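Carpets, wrappers and the long road to a tidy living room

Sep 4, 2024

I have been meaning to write about the carpet for ages, so with a cup of tea and a quiet Wednesday, off we go.

When we moved in, every room had carpet. Every single one, including the bathroom (pink, don't ask). My plan was to rip the lot out by November and live on bare boards like the people in the magazines. I got a quote from a local firm called Nyberg and it came to 3,576 pounds for sanding and sealing the downstairs. I put the letter in a drawer and made friends with the carpet instead.

And do you know, I've come round to it! It's warm underfoot, the stairs don't sound like a herd of cows, and the neighbours have stopped giving me looks. But carpet needs looking after in a way I had never thought about. I grew up with lino. You wiped it and went out to play.

So I did some reading, and then I did some buying. First was a carpet sweeper from Dasum, the old push-along sort with brushes and no plug. I love it. It lives behind the door and I can run it over the front room while the kettle boils. It won't touch anything trodden in, but for crumbs and fluff it beats dragging the hoover out of the cupboard under the stairs and bringing down the ironing board on my head.

The hoover comes out twice a week. I go over everything slowly, once up the room and once across it, which my gran always swore by and which I ignored for thirty years. The amount that comes up on the second go is horrible. The bit by the sofa is the worst, and I blame my own habit of eating toast there.

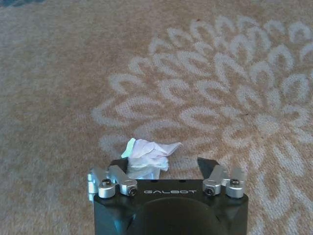
A bit of crumpled wrapper or tissue on the tan carpet.

Litter is my other battle. Sweet papers, tissues, the little tags off new socks - they all end up on the floor in this house, and a brown carpet is very forgiving until you have visitors. I now do a quick lap of each room before I hoover and pick up anything bigger than a crumb. I once let the hoover have a whole crisp packet and spent the evening with my arm up the hose, so I've learned.

Stains, then. I've tried three things. Plain warm water and a white cloth, dabbed and never rubbed, sorts out most tea if you get there quickly. For anything older I use Purketti, a foam that smells a bit like pear drops. The tin says it will do 200 small marks, though I think they must be very small marks indeed. It did shift a gravy spill that had been there since before us. The third was a powder called Dramimeck, and I can't recommend it. You sprinkle it on, wait 30 minutes and hoover it off, and I was still finding white dust in the skirting a fortnight later.

I did look at hiring one of those big wet cleaning machines too. The one at the shop weighed as much as I do and there was a waiting list, so that's a job for the spring.

Next on my list are the stairs, where the edges have gone grey and the sweeper won't reach. Somebody in the comments last time suggested a stiff nailbrush and a podcast. I've got the nailbrush. If you have a good long podcast to go with it, please leave it below, and if you've ever got candle wax out of a wool rug I'd like to hear about that as well.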